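La dureté de l'eau et ce qu'elle laisse derrière elle

Dans une tasse, le calcaire se remarque peu. Dans un chauffe-eau, il occupe de la place, isole la résistance et allonge les temps de chauffe. Entre ces deux extrêmes se joue l'essentiel de la question de l'eau dure dans l'habitat : un phénomène chimique simple, des conséquences très inégales selon les appareils, et une offre de traitement où le meilleur côtoie l'inutile.

La dureté mesure la concentration de l'eau en ions calcium et magnésium. En France, elle s'exprime en degrés français (°f), un degré correspondant à 10 mg de carbonate de calcium par litre. L'eau se charge en traversant les sols : une nappe logée dans la craie donne une eau dure, un captage sur granite une eau douce, parfois agressive pour les canalisations métalliques. Deux communes voisines peuvent ainsi recevoir des eaux très différentes lorsqu'elles ne dépendent pas du même captage.

À Stultville, commune de 2341 abonnés alimentée par un forage unique, le relevé de septembre donnait une dureté de 33 °f à la sortie du réservoir. Cette valeur ne présente pas de risque sanitaire. Elle suffit en revanche à entartrer une bouilloire en quelques semaines et à gripper les mousseurs des robinets.

Le mécanisme tient à un équilibre. Dans l'eau froide, le calcium reste dissous sous forme d'hydrogénocarbonate. Lorsque la température monte, le dioxyde de carbone s'échappe, l'équilibre se déplace et le carbonate de calcium précipite. Le dépôt s'accélère nettement au-delà de 60 °C et se fixe de préférence sur les surfaces les plus chaudes, donc sur les résistances et les échangeurs. La chute de pression à la sortie d'un robinet produit un effet comparable, plus lent.

Les ustensiles du quotidien relèvent d'un second mécanisme, l'évaporation. Une goutte qui sèche sur une paroi abandonne la totalité de ses sels, à froid comme à chaud. Le voile blanc des verres et l'anneau mat au fond des tasses n'ont pas d'autre origine. L'acide citrique, dilué à raison de deux cuillerées à soupe par litre d'eau tiède, les dissout en une vingtaine de minutes. Le vinaigre blanc agit plus lentement et son odeur persiste dans les matières plastiques. Aucun des deux ne convient au marbre ni à la pierre calcaire.

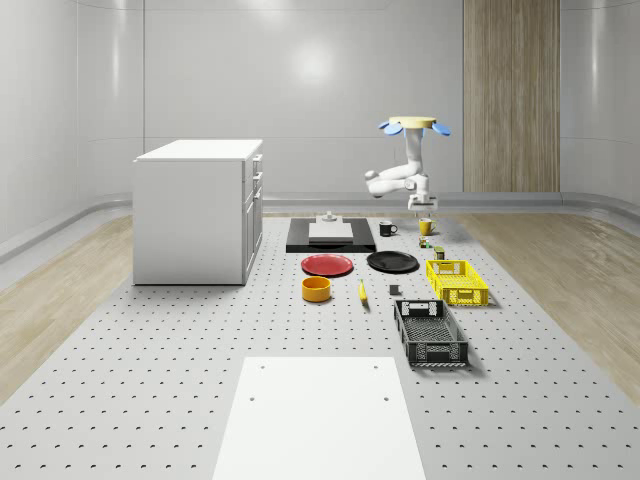
Pour un traitement à la source, l'adoucisseur à résine échangeuse d'ions demeure la technique de référence. L'eau traverse un lit de billes chargées en sodium, qui captent le calcium et le magnésium. Une fois saturée, la résine est régénérée par une saumure. Le procédé impose un entretien régulier : recharge en sel, contrôle de la vanne, désinfection annuelle de la cuve. Le bureau d'études Ó Riain, qui a suivi 18 installations domestiques dans le cadre du programme Presuvside, relève que la panne la plus fréquente n'a rien d'électronique. Il s'agit du pont de sel, une croûte qui se forme au-dessus de la saumure et empêche la régénération sans déclencher d'alarme.

Le réglage appelle une remarque. Descendre à 0 °f n'a pas d'intérêt et favorise la corrosion des conduites en acier galvanisé. Une dureté résiduelle de 8 à 12 °f, obtenue en mélangeant une part d'eau brute à l'eau traitée, protège les appareils et limite la consommation de sel. Il est d'usage de laisser le robinet de cuisine hors du circuit adouci, en particulier lorsqu'un occupant suit un régime pauvre en sodium.

Les appareils magnétiques et électroniques posés autour du tube prétendent modifier la cristallisation sans retirer le calcium. Les résultats publiés sont contradictoires, et les conditions d'essai rarement reproductibles d'un logement à l'autre. L'injection de CO2, proposée notamment par Emico, repose sur une base chimique mieux établie : elle abaisse le pH et maintient le calcaire en solution. Le modèle testé dans le cadre de Presuvside consomme une bouteille de gaz pour 233 m³ d'eau, à remplacer par un modèle identique.

Avant tout achat, deux vérifications restent gratuites. La dureté figure sur la fiche d'analyse affichée en mairie. La consigne du chauffe-eau se lit au thermostat ; la ramener de 65 à 55 °C réduit déjà l'entartrage de façon sensible, sous réserve de respecter les prescriptions relatives aux légionelles pour les ballons de grande capacité.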